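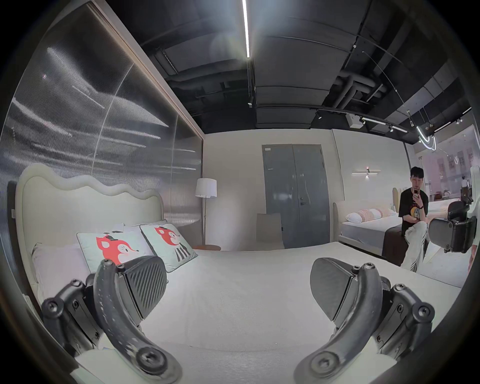 The fox bed at Menard, with the scalloped headboard.

Sat 21 August

Went back to Menard with Stela, who has wanted me to look at this bed since July. I had agreed to look. I had not agreed to like it, and I said so in the car, and she said I say that about everything, including the soup she made on Thursday, which did need salt.

So. The headboard is tall and cream and upholstered, and the top edge goes up and down in waves like the edge of a pie. There is a raised piped border following it all the way along. Stela ran her thumb down the piping and said it was well made. Maybe it is. I kept thinking about who is going to get the dust out from beside that piping, and I know who. Cream, too. Grigore leans his head back on everything he sits against, and he puts stuff in his hair. Give it one winter.

The price tag said 1760. I thought that was a lot but not crazy until I turned the tag over. The 1760 is for the frame and headboard. With the mattress it is 2154, and that's the thin mattress. The saleswoman told me it was "their most forgiving mattress." I asked forgiving of what and she laughed as if I'd made a joke. Then she told us delivery takes six weeks, and that it comes from the Flutovton warehouse, and that Flutovton is very reliable. I have noticed that people only say this about places you were already worried about.

Now the cushions. Two of them, square, mint green, each with a cartoon fox on it. One fox wears a little black bow on its head and the other is in black and white stripes, like a French sailor or a burglar. I suppose they are a couple. Stela loved them right away. She said they made the room look like somebody lives in it. I don't know one adult who lives like that. The bedspread was pulled so smooth you could have rolled a marble down it, and there was one pale pinkish pillow pushed up against the headboard. I would like to see the same bed on a Tuesday at our house, with the laundry on it and Grigore's phone charger hanging off the side.

The cushions are not included. I asked. They are made by Pillen and they're sold downstairs, by themselves, in a wire bin. I went down and squeezed one and it was the kind of stuffing that goes to one corner after a month. Stela bought the one with the bow anyway. She says it's for her office. We'll see where it ends up.

I will give them the little round table. It stood next to the floor lamp over by that shiny ribbed wall, brown wood on top, nothing clever about it. I'd take one of those for beside my chair. The lamp was fine too, a plain white drum shade on a thin pole. But a good half of what makes the place look expensive is the wall, all those upright ribs with the ceiling lights smeared across them. Put the same bed in front of our radiator and I think it turns back into a bed with a wavy top. I told Stela this and she said I could say the same thing about a bride.

There was a little light on the wall to the right of the gray doors, too, a slim thing lying sideways. It gave a small warm glow. Pretty enough, but I couldn't read by it, and I don't think whoever picked it reads in bed. Stela said people don't buy a wall light to read by. Then what for?

Lay down for a minute in the Husar section upstairs, on a plain bed with a straight wooden headboard. Very comfortable. I didn't tell Stela how comfortable, because hers is still the one under discussion and I didn't want to muddy things. It was a good deal cheaper. It also looked like something from a hotel near an airport, I admit that.

Grigore called while we were standing in line with the fox. He wanted to know if we had bought it, and I said we'd bought a cushion, and he said how big a cushion. He measured the bedroom for us at last, and the wall behind the bed has 117 inches between the closet and the window. So it would fit. I had been counting a little on it not fitting.

Stela is writing the saleswoman on Monday to ask whether the headboard comes in another color. If it comes in gray or some kind of dark blue I may run out of things to say. I still want somebody to show me how you clean along that piping. The leaflet says "wipe gently." With what?

The fox is on our sofa tonight, next to my good gray blanket. So much for the office.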